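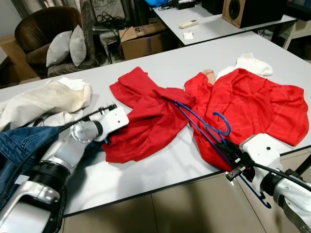
T恤怎么套塑料衣架，领口才不会变形？

Remzi Ersoy 发表于 2024年6月12日

家里的T恤以前都是叠着放的，最近换了衣柜，抽屉少了，大部分上衣只能挂起来。我用的是普通的蓝色塑料衣架，一次买了11个。现在的问题是领口，有几件挂了没多久就开始发松，边上起波浪。我习惯一手拎着衣服，一手把衣架从领口往里塞，可能和这个有关系，不太确定。

另外有一件红色衬衫，肩膀那里总是歪，挂好以后一边高一边低，过一会儿就往一侧滑。想问问大家平时是怎么套的，要不要换衣架。晾的时候和收进衣柜的时候，套法是不是一样？

Habibur Herath 的回答（已采纳）

从下摆往里套，不要从领口塞。T恤的领口是罗纹，撑开一次两次看不出来，天天撑就回不去了，刚洗完含着水的时候更容易松。衣架从下摆进去，挂钩从领口里面穿出来，领口基本不受力。

我是在桌上套的，比拎在手里省事。步骤写一下：

1. 找一张够宽的桌子，擦干净。衣服团成一堆的话先抖开，找到下摆和两个袖子，正面朝上铺平。袖子翻在里面的要先掏出来，不然套到一半还得重来。

2. 衣架先放在衣服上面比一下。衣架两端应该落在肩缝以内，超出去的话肩膀会顶出两个包。你那件肩膀歪的衬衫，可以先看看是不是衣架太宽或者太窄。

3. 一只手把下摆掀开，另一只手拿住衣架下面的横杆，挂钩朝领口的方向送进去。塑料衣架表面滑，送进去没什么阻力，碰到缝线停一下，绕过去再送。

4. 挂钩从领口出来以后，先不要提。左右两边的肩各自理到位，领口中间对准挂钩，然后再拎起来。

5. 拎起来看前后片有没有拧。拧了就放回桌上重新理，挂在半空里拽容易把一边拽长。

有扣子的衬衫不用这么麻烦，解开扣子直接放衣架就行。挂好以后把最上面那颗扣子扣上，再往下隔一颗扣一颗，肩膀就不太会滑。面料滑的可以在衣架两端各绕一根皮筋，或者贴一小段防滑条。我绕的是发圈，用到现在没有坏。

衣架的宽窄比牌子要紧。我家里有一包 Flallura 的宽肩衣架，挂外套合适，挂T恤就太宽，肩上一边一个印子。后来T恤全部换回细的塑料衣架，外套继续用宽肩的。你那11个不用扔，先拿一件合身的T恤试一下宽度再说。

再说晾和收的区别。晾的时候衣服重，厚一点的T恤我会对折搭在杆子上，或者平铺在晾网上，干到八成再上衣架。收进衣柜的时候衣服已经干了，从下摆套进去直接挂。针织衫和毛衣不要挂，叠起来放。

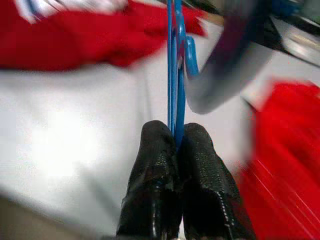 挂钩的方向和衣架的检查

上面忘了说挂钩。挂钩统一朝一个方向，取衣服的时候不会互相勾住。我是全部开口朝里，也就是朝衣柜背板那边，一把可以拿下来好几件，换季整理的时候方便。

塑料衣架用久了会有毛边，一般在模具合缝的地方，用手指沿着边摸一遍就知道。有毛边的用细砂纸磨两下，或者单独拿去挂毛巾。挂钩根部如果发白，说明那里快断了，我会直接换掉。买的时候也可以捏一下横杆，一捏就弯得厉害的不要拿来挂湿衣服。

已经松掉的领口，可以翻到反面，用蒸汽熨斗悬空喷一会儿，用手往中间拢，平放到凉透。能收回去一些，完全恢复做不到。熨斗不要压着拖，越拖越长。

Bilgin 的回答

直接买植绒的，不滑。楼主那种塑料的我早就不用了。

Habibur Herath 回复 Bilgin：植绒的收干衣服可以，湿衣服挂上去有的会掉色，浅色的要小心。他问的也包括晾的时候，最好分开用。

Bilgin 回复 Habibur Herath：我家有烘干机，没挂过湿的，那晾衣服听你的。

Sketis 的回答

补充一个颜色的问题。题主说有红衬衫，新的红色衣服头几次洗完，不要和浅色的贴在一起晾。我有一件白T恤就是挨着红的挂，肩膀那里染了一块，泡了两个晚上才淡下去。衣服之间隔开一点，干了以后再挤着挂没关系。

还有条纹衬衫，挂的时候可以看着条纹来对。条纹在肩线两边高低一致，衣服就是正的，不用量。要是怎么对都歪，可能是洗的时候扭了，把下摆两角轻轻往斜的反方向拉一拉，再挂。

衣柜的杆子也要看一下。我那根 Masomex 的伸缩杆中间有一点往下弯，衣服全往中间跑，肩膀当然歪。后来中间加了个托就好了。题主可以先把歪的那件单独挂到别处试试，换个地方还歪，再去管衣架。

Remzi Ersoy 的补充

谢谢各位。昨晚照 Habibur Herath 说的，把衣服铺在桌上从下摆套，头一件很慢，后面就顺手了，领口确实不用再撑。红衬衫我比了一下，衣架放上去一边刚好到肩缝，另一边差一截，原来是我自己没放正。扣上最上面那颗扣子以后好多了，还有一点点滑，准备绕皮筋试试。

杆子我看过，是平的。松掉的领口还没弄，家里的熨斗水箱只有300毫升，喷不了多久，周末有空再试。厚的几件等到九月换季的时候重新整理，毛衣先从衣架上拿下来叠好了。

Habibur Herath 回复 Remzi Ersoy：水箱小不要紧，一件领口用不了多少水。喷之前先空喷几下，把管子里的水排掉，免得滴在衣服上。

当前位置：社区互助 > 家务 > 衣物收纳 > T恤怎么套塑料衣架，领口才不会变形？

联系我们 | 版权所有，转载请注明出处 | 返回顶部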